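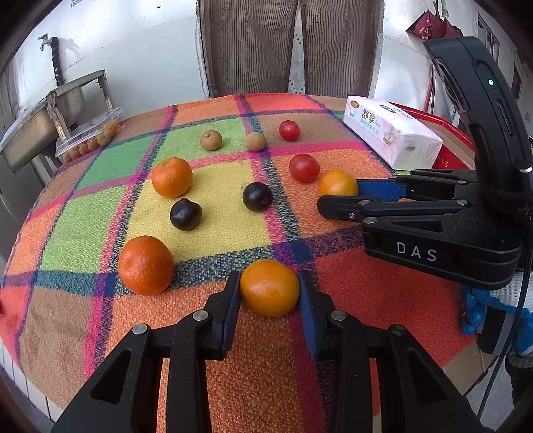 Naltberg opens its fruit table on Saturdays

For immediate release – Jul 24, 2004

I've been asked to write this properly, with a headline and everything, so there's your headline. My name is Dima Haddad, I run the kitchen room at Naltberg, and I'd like you to come and eat some fruit with us.

The fruit table started last November as a thing I did on my lunch break. I'd put a cloth down, tip out whatever I had in my bag and see who wandered over. People did wander over, and they stayed, and they had opinions about plums. Now it's a proper weekly session with a sign-up sheet and a kettle, and from today it's open to anybody in the neighbourhood, members or not.

You come in, you wash your hands, you sit down (or stand, plenty of people prefer to stand) and we go through what's on the cloth. We always have oranges. I like to put out different sizes, a big one and a little yellowish one if I can get it, so that people can find out for themselves which peels better and which is all pith. Then there are plums, the dark purple sort, and cherry tomatoes, which cause an argument every single week. Yes, they're a fruit. Yes, they go on the table. If you want to fight me on it, bring a chair.

After that I try to slip in something you might not have had before. We've done lychees, kumquats and a quince that defeated all of us. Bring your own if there's something you grew up eating and would like the rest of us to try – some of the best mornings have started that way.

I do want to say a word about the cloth, as people ask. It's a woolly plaid one, orange and green and yellow and pink with stripes going across, and it came from Soler, the draper's on the corner, who let me have it off the end of the roll. It is completely the wrong thing to put under fruit. I've washed it more often than my own bedding. But a plum on a yellow square looks so much better than a plum on a plain white table, and small children love moving things from one colour to the next, so it's staying.

The fruit comes from Nikura, the greengrocer, who sends a box over on Friday evenings, and Drovent has kindly paid for the first 20 sessions, with 400 pounds towards fruit and 200 for bowls, knives and the endless tissues. Thank you both. I've already spent the bowl money, and I have no regrets.

Sessions are free. We start at ten and finish when the oranges run out. There's room for 7 at the table itself and more round the edges. Under-eights need a grown-up with them, and please tell me on the way in about any allergies.

To book a place, or to come along and write about us, ring the Naltberg front desk and ask for Dima. If I don't answer I'm probably at the sink.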